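Building a Hand at Home: Notes for Session 4
Fingers, Fasteners and the First Pinch
Notes by Chiyo Iwasaki for the Mestow shared workshop evening course

Bring to this session: your two finished finger assemblies, the palm plate you drilled last time, a set of hex keys, your servo tester, and the logbook. If your palm plate is still in one piece of raw stock, come early and use the drill press before we start. Akihiko Hayashi will be at the bench by the window and can check your hole spacing before you commit to anything.

4.1 Where we are

By now you have a finger that bends when you pull on it with your own fingers. I love this stage! It already feels alive and there isn't a single wire in it. Tonight we mount two fingers so that they face each other, give each one a motor, and get the tips to meet. Everything else a hand does (wrapping, hooking, holding a screwdriver) can wait. If the pinch works, you can pick up a washer, and once you've seen something you built on a kitchen table pick up a washer you will be hard to live with for a week.

4.2 Two layouts

The course kit, which we call the Sereck layout after the first one built here, has one long finger lying roughly in line with the palm and a second finger hanging from a bracket across from it. The long finger does the reaching. The hanging one is short and stiff and mostly acts as an anvil.

The other layout, Fandham, uses two identical fingers that close like tongs. It is easier to print and easier to wire, and it centers the object for you. The drawback is that it's poor at flat things. Try a coin with it and you'll see.

Either one is fine for the course. Please don't switch halfway through the evening; the bracket holes don't line up and you'll end up drilling a second palm plate.

4.3 Mounting the long finger

Start with the base joint. Slide the pivot through loosely, add the side plates, and run the screws in until they just touch. Work the joint through its whole travel a dozen times by hand before you tighten anything. You're feeling for a spot where it goes stiff. If there is one, a plate is twisted: back the screws off, let it settle, and try again.

Then tighten in order, from the base toward the tip. Quarter turns. Printed plates will squash under a screw head long before you feel it in the key, and a squashed plate binds forever. Thread locker on metal-to-metal only, never near printed plastic.

Tips: slip-on rubber is good, dipped rubber is better. We had a lovely result with two thin coats of tool-handle dip, left overnight between coats. Thick coats stay gummy and pick up every hair in the room.

4.4 The bracket

The bracket takes the whole load of the pinch, so it deserves some care. Cutouts keep it light, but leave a solid band around each screw hole. A common mistake (I made it, and I made it again on the next one) is to put a cutout right where the bracket meets the motor block. It looks terrific and snaps on the first hard squeeze.

Set the gap with a playing card between the two tips at full close. If the card drags but slides out, you're there. Mark that position on the motor horn with a paint pen.

4.5 Wiring and the status light

Route cables along the back of the palm, with enough slack at each joint that a full bend never pulls them straight. Check this by hand, with the power off, at both ends of travel.

Put a small LED on the same supply line as the finger motor. Green for power is the convention in this room and it's worth sticking to. When you're lying on the floor trying to work out why finger two is sulking, a little green dot tells you straight away which half of the problem you're in.

Power rules for the shared bench: one hand powered at a time per supply, current limit set before the switch goes on, and keep your own fingers out of the gap. A pinch from a hobby servo hurts more than you'd expect. 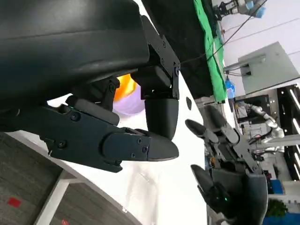 4.6 First motion

Set the tester to its slowest sweep. Close the long finger alone until it reaches your paint mark, and stop. Open. Do the same with the second finger. Only then run them together. If the tips pass each other sideways, the fault is nearly always at the base joint, so look there before you start bending brackets.

Log the pulse value at first contact and at full close. One of last June's hands made contact at 1,177 and the builder wrote it on the palm in marker, a habit I warmly recommend. If you are past 2,000 and still not closed, your horn is on the wrong spline. Take it off, turn it one tooth, and put it back.

4.7 Something to pick up

Start soft: a foam block, a ball of yarn, a folded sock. Then move on to a wooden peg, then a washer lying flat. The washer is the real test, and the Tăng fingertip shape (a rounded end with a small flat on the inside face) does very well at it. Files for that tip are in the course folder.

For next time

Run 300 open-and-close cycles at slow sweep, checking the screws every so often. Write down which ones loosened. Bring the hand back as it is, loose screws included, and we'll look at them together before we add the wrist.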